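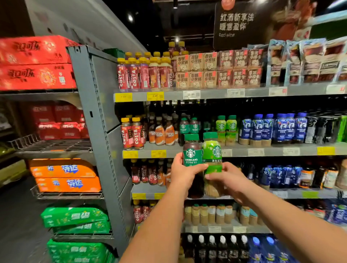

I've had the Brerkitz hand grinder since November and I think I'm finally ready to talk about it. Some background: before this I was a bottled coffee person, full stop. Americano in the dark bottle, one of the pale milky ones for the afternoon, Starbucks siren on both, and I'd have told you that was plenty of coffee for anybody. Then my friend Huguette Melnyk made me a cup at her place with beans she'd ground two minutes earlier, and well, here we are.

So, the grinder. It's heavier than it looks (I like that) and the body is slim enough that I can get my whole hand around it, which matters when you're cranking before breakfast. A single cup takes me 80 turns on the medium setting. It was a slog the first week and now I hardly notice. The handle folds down flat, so it lives in the drawer with the spatulas.

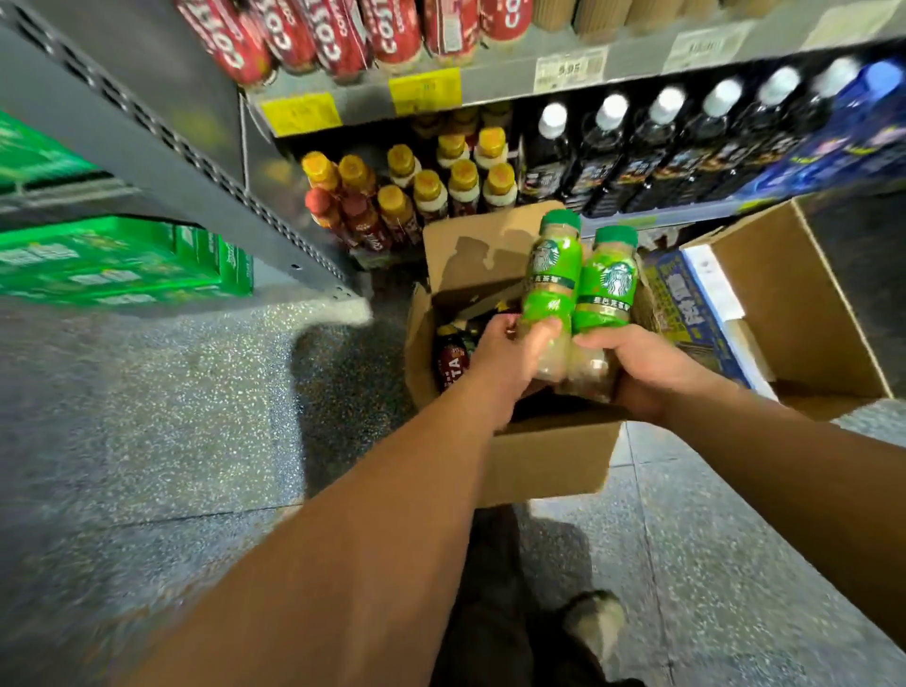 Green-label Starbucks bottles, the milky kind.

The grind itself is lovely for pour-over and French press. Very even, hardly any dust at the bottom of the cup. For espresso I'd look elsewhere! I tried it at the finest setting and my arm gave out long before the beans did. The adjustment dial clicks nicely but the numbers are printed so faintly that I marked my favorite spot with nail polish.

Now the gripes. The catch cup holds some 300 beans' worth if you believe the leaflet, but fill it that far and you'll wear half of it when you unscrew the thing. The little cleaning brush sheds bristles. And the lid is static-y in dry weather, so chaff gets everywhere, including my sleeves.

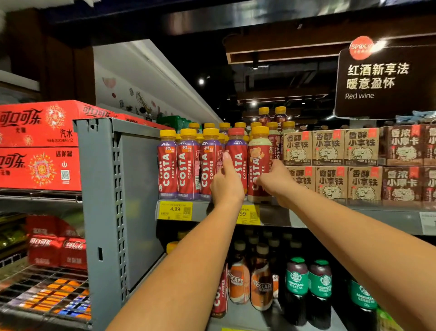 I did also borrow the Geltitz electric from Karla Villaseñor for a week to compare. It's faster, sure, but it woke up the dog and the upstairs neighbor, and the coffee tasted about the same to me. Karla swears hers is better. We've agreed to disagree.

Would I buy the Brerkitz again? Yes, if you make one or two cups at a time. For a houseful of guests, get the electric and apologize to the dog. Four stars from me, and I'd bump it up if they'd fix that brush.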